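Kids' Corner: We Went to See the Robots at Whitelaw

OK so, open day at the Whitelaw workshop in Usberg. Lots to tell you, not much room. Let's go.

First thing. What is a robot? A machine that can sense stuff, decide stuff and then move. All three. Your toaster moves (pop!) but it doesn't look at your bread and think about it. So, not a robot. Sorry, toaster.

The robot we went to see is called an arm. Just an arm. No head, no legs, no face. It has joints that bend, a bit like your shoulder and elbow and wrist. Each joint has a motor inside. At the end there's a gripper, which is the robot word for hand.

Jolene Trevaskis runs the demos. She asked us what the hardest job for a robot would be. People yelled out. Lifting a car! Playing chess! Nope. Her answer was laundry.

Laundry?? Yep.

Think about a brick. Pick it up, it's a brick. Turn it over, still a brick. Same shape every time, so a robot can learn that shape once and be done. Now think about a towel. Pick up one corner and the whole thing changes. It droops. It bunches. It folds over on itself and hides its own corners. Drop it ten times, you get ten diferent shapes.
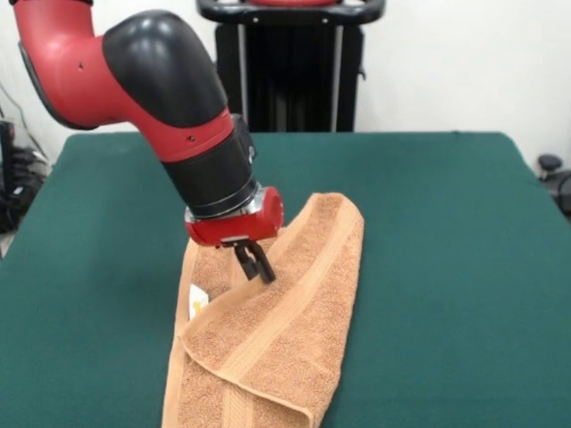
And you have two hands with ten fingers, plus skin that feels everything. A gripper with two fingers can only pinch. So the robot has to pick the right spot. Too high and it closes on air. Too low and it bumps the table. Pinch too many layers and you drag the whole towel along with you.

Try it at home! Put a towel on the table. Use only your thumb and one finger, one hand, other hand behind your back. Now fold it in half. Harder than it sounds, right? Now try it with one eye closed.

How does a robot learn to do it? Practice, same as you. A person guides it through the job lots of times and the computer saves every move. Rhys Kingi keeps the practice log at Whitelaw and he told us they had 1,233 tries saved so far. On one towel job! He said some of those are flops and they keep the flops too, becuase a computer can learn from a bad try.

Quick questions from the crowd:

Does it get tired? No. But the motors can get warm, so it gets breaks.

Can it fold a fitted sheet? Big laugh from all the grown ups. No.

Is it fast? Not yet. Jolene can fold a towel in 8 seconds. The robot's best so far is 45.

Will it do my chores? Ask again when you're 29, says Rhys.

Words to know
Joint: a place where the arm bends or turns.
Gripper: the part that grabs.
Demo: short for demonstration, when someone shows you how a thing works.

Next open day is in May, over in Bundby. Bring a grown up. Wear closed shoes, they check at the door. And send us your towel folding times, one hand only, no cheating!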